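We use cookies to remember your settings and to measure visits to this site. Accept all | Manage choices

PRESS RELEASE

Udora, Monday, October 16, 2023

Drovis opens sorting room for household leads and power strips

Drovis has opened a sorting room at its Udora premises where residents may hand in power strips, extension leads and loose power cords which they no longer need. The room, on the ground floor of the Brurkora building, was fitted out in September and is open to the public two afternoons a week.

Items are laid out on a table, matched where possible with the equipment they came from, and tied or coiled for storage. Cords are kept apart by plug type. Anything with a split sleeve or a bent prong is set aside and is not offered again. Power strips are examined separately, and each remains on the shelf for two weeks before it is released to a new household.

During a trial period the service received items from 61 households. Black power cords were the most common item by a wide margin, followed by plain white strips. Decorated and novelty designs also came in, and these have been kept together in a display near the entrance.

The sorting tables and shelving were supplied by D'Souza, which has also agreed to provide reusable ties for the coming year. Residents are asked to wind each lead into a loose coil before bringing it in and to remove any sticky labels. Batteries, light bulbs and large appliances cannot be accepted. 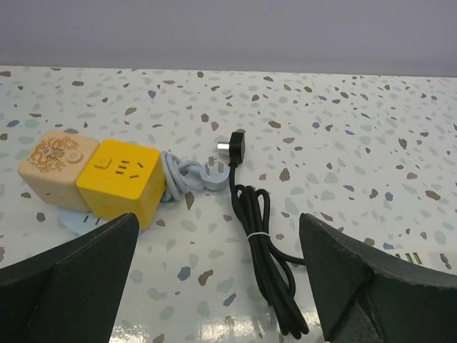 Power strips and cords on a sorting table, with a dragon design on the cream cube.

Drovis intends to review the opening hours after the winter – a further afternoon may be added if demand allows. Schools and residents' groups wishing to deliver larger amounts should contact the Udora office in advance so that a time can be arranged.

Further information is available from the Drovis press office.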